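5 Jul 2020 – sock cuff grasp, wrist camera only

Carrying on from the Vekside branch. Overhead camera stays unplugged for all of this. The question is still whether the wrist view alone carries enough information to find the cuff, pinch one layer of it and hold on through a short lift.

**Setup**

- Arm and gripper as before. Fingers cleaned with isopropyl before the first trial.
- Wrist camera exposure locked. Auto exposure was drifting whenever a white sock filled the view.
- Policy: Marciniak checkpoint, trained on 1,274 demonstrations. No fine-tuning on the test socks.
- Table is the dark one in the Nomdale room. Contrast with light fabric is good, gloss is a nuisance under the window.
- Control loop at 15 Hz, same as in training.

**Method**

Each trial starts with one sock dropped by hand from a fixed height and then flattened with one pass of the palm. Orientation is left as it falls. The arm starts at the home pose and the policy gets 500 steps to reach the cuff, close and lift. A trial counts as a success if the sock is still held at the top of the lift and the grasp is on the cuff. A grasp on the body of the sock is a fail even if it lifts.

I split cuff grasps into two kinds:

1. Single layer: one finger inside the opening, one outside.
2. Double layer: both walls of the cuff between the fingers.

Only the single layer is useful for the turning-out task later, because the double layer pinches the opening shut. Marleny Muñoz wants both logged regardless, so the old runs can be compared. Agreed. Column added to the sheet.

**Results**

193 trials logged on this checkpoint, all sock types together. Breakdown by type goes in the shared sheet and I won't copy it here. What I noticed while watching:

- Plain socks in a dark colour are the worst case by a long way. The policy hovers, drops, hovers again and runs out of steps. On this table the edge of the fabric is hard to pick out even by eye on the monitor.
- Cuffs in a different colour from the body do well. The approach is straight and the gripper closes early.
- Terry socks hold their opening slightly apart after flattening, which helps with the single layer grasp. Thin cotton ones collapse and we get double layer nearly every time.
- Printed socks were expected to confuse it. Less trouble than I thought, although there were several approaches to a heel panel in the same colour as the cuff. It corrected on most of them once the ribbing came into view.

The heel confusion needs a proper look. If the policy is leaning on colour alone, then the good results on contrasting cuffs don't mean much. Kosix had a similar problem with their towel hems and fixed it by shifting hue at random during training. Cheap to try.

Finger depth is the other issue. When the approach is low, the fingertips touch the wood before closing and the grip ends up right at the rim of the cuff. Those grasps slip more often. I raised the height offset slightly partway through and marked the row where it changed. Trials before and after that row should not be pooled for slip rate.

**Frame kept for the labelling guide**

Lemon-print terry sock, mustard cuff and mustard patch just before it, gripper closed on the lower end of the cuff at the opening. Label this region as "cuff, low end". The inner lining and care label get their own class and should not be merged with the cuff mask. Lint on the table stays unlabelled.
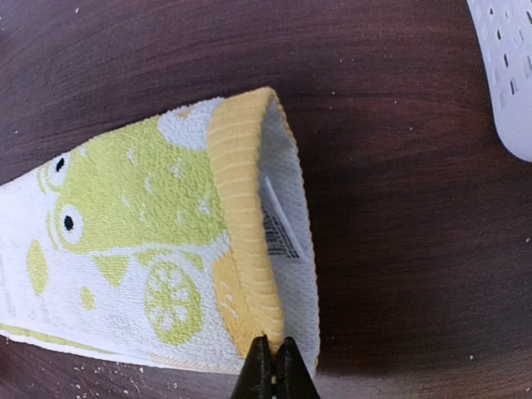
**To do**

- [ ] Hue shift on the training set, retrain from the same seed, repeat on the two-colour socks first
- [ ] Add a contact check from finger current before the close command
- [ ] Lay a light mat under the dark socks and see how much of the failure is plain contrast
- [ ] Ask Marleny for the script that sorts single and double layer from gripper width – my threshold is a guess and thick terry will break it
- [ ] Wipe the table between sock types, the white fluff is starting to show up in the masks
- [ ] Back up the raw wrist video before the drive fills

Height offset is saved in the config under the Vekside branch. Don't overwrite it with the old default when pulling.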